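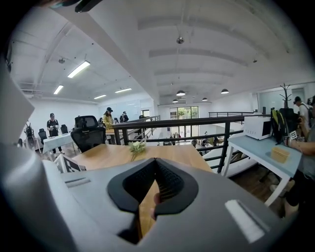 The Upstairs Table at Tamcombe

She had meant only to warm her soup, but the microwave at the top of the old Henriques building took its time over everything, and so she ended up leaning on the black railing as she did most days, looking down at the chairs below and, a long way off, the glass doors with all that green behind them.

It was February when she first came up here, with a box of papers from the Vekavura office and over 2000 labels to sort before spring. She had asked for a quiet corner and been given the mezzanine, a tall mesh chair that sighed when you sat in it, and the pale wooden table, which she loved at once (she had always been a bit soft about tables). The little white flowers came later. She had bought them at the Sikeck market for a friend's windowsill, put them down while she hunted for her keys, and somehow they had stayed, and the friend had been given marmalade instead.

Now there were 710 labels left. She supposed she could finish them by the end of the month if she stopped gazing at the doors, though she had been supposing so for weeks. The microwave pinged. She took a paper cup from the stack, poured the soup into it, and carried it carefully back to the flowers.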